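Forums > Kit and Clothing > Care and Repair

Washing printed basketball jerseys, what temperature?

hoopside47
Picked up a second-hand jersey from a seller in Nasoldale and I'd like to wash it before wearing it. The care label has been cut out. Most of what I own gets a 40 wash, but I don't want to lift the numbers. Is 30 safe?

Brastwood_Bev
30, inside out, short cycle. No softener, it leaves a film on polyester and the smell gets worse over time. Hang it up, don't tumble it.

latebus
I've washed mine at 40 for 5 years and the numbers are fine. People worry too much about this. It's the dryer that does the damage.

Brastwood_Bev
Depends how the numbers were put on. Stitched ones will take 40. Heat-pressed ones might for a while, then the corners start to go. Which sort is it?

hoopside47
Not sure how to tell. It's a black one, number 35.
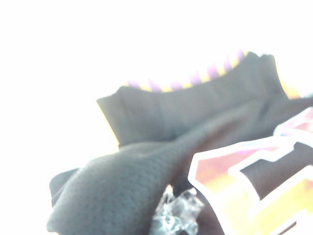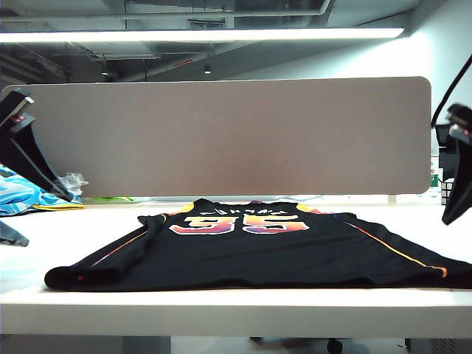
The seller said it had only been worn a handful of times and always washed by hand. I paid less than I would have for a new one, so I'm not too bothered about small marks, but I'd like it to last the season.

cinonport_kit
Run a fingernail along the edge of a number. If you feel thread, it's stitched. If it's one smooth layer, treat it as pressed and stay at 30. I did the washing for our club in Cinonport and we lost a whole set to a hot wash in March.

latebus
A whole set from one wash? Sounds like cheap printing to me.

cinonport_kit
Could be. They came from Khoury and cost us 294 for the lot. Still wouldn't do it again.

hoopside47
Thanks all. Going with 30 and no softener. Does it matter if I use powder or liquid?

Brastwood_Bev
Liquid. Powder doesn't always dissolve on a short cycle.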